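Prollano Kitchen Letter, issue 14

One apple on the table

When the new apples arrive at the shop on Urkov Street, I always buy too many. They look so good in the crates that I forget we are only two persons at home. Last year I had a full bowl on the kitchen table for weeks, and every morning I took one from the top, and the ones at the bottom became soft and brown before I ever met them. This autumn I changed a small thing, and several of you asked me to write it down after I mentioned it at the tasting evening.

I keep the apples in the cold pantry, in one layer, and I put only one on the table. It gets a plate of its own. In the beginning I felt a little silly with this, because it looks like the table of somebody who is waiting for a guest. But I eat more apples now than I did with the full bowl. A single piece of fruit on a plate is almost an invitation, and a bowl is more like furniture. After some days you do not see it anymore.

The cloth is also important, at least to me. My mother had a white tablecloth for fruit and I inherited the habit together with the cloth. Then I washed it too hot, and I took a dark gray one from the drawer until I could find another white one. I never looked for it. On a dark cloth a white plate becomes very clear, and the apple with its red and its yellow is the only colorful thing on the table. You do not need flowers or candles. I iron the cloth from the back side, and I shake it outside in the evening, because dark fabric shows every crumb of bread. This is the only disadvantage I have found.

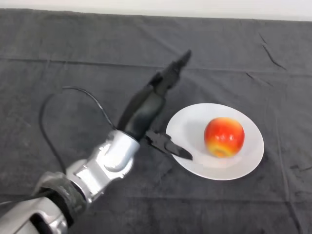

Imhof wrote to the newsletter that one apple on a plate is fine for two adults, but in a house with children it will be gone before the plate touches the table, and then everybody will ask for the next one. The advice from Imhof is to put the apple out already cut, with a little lemon juice, at the hour when the children come home, and to keep the whole ones out of sight. I think this is right for a family. For me the whole apple is better, because a cut one must be eaten the same day and I do not like to be hurried by fruit.

Now some words about the plate. It should be round and quite flat, so that the apple stands on its base and you can take it without moving the plate. I tried a deep soup plate first and the apple rolled to the side each time somebody pushed a chair against the table. A plain white plate is enough. If you have one with a small chip, this is a good job for it.

About the storage, I can only tell what works in our pantry. I do not wash the apples before I put them away, only when they go to the kitchen. Each one stands a little apart from its neighbor, with the stem up. I put newspaper below them and change it when it feels damp. Potatoes live on the other side of the room, and onions too, because the apples take the smell very easily. Once a week I look at all of them and turn them in my hand. If one has a soft place, it goes first to the plate or to the pan, depending on how soft it is. The very wrinkled ones are still sweet, and I cook them with a spoon of water and a little cinnamon, without sugar.

Some readers wanted to know which variety is best for this. I am not an expert and I buy what has two colors and feels heavy in the hand. The early ones are nice but they do not stay firm for long. The later ones are sometimes a bit sour when you buy them and become better after eight weeks in the cold. I had a few last winter that lasted until May - they were not beautiful then, but in a cake it made no difference.

If you have your own way to keep apples, or a cloth and a plate that you like to use for them, please send me a few lines. You can leave a note in box 111 at the Clistuvness reading room, or give it to me at the next tasting evening. Please write also how cold your pantry is, if you know it. In the next issue I will write about pears, which are more difficult, and about the wooden crates that are left over at the shop and can be taken home for free.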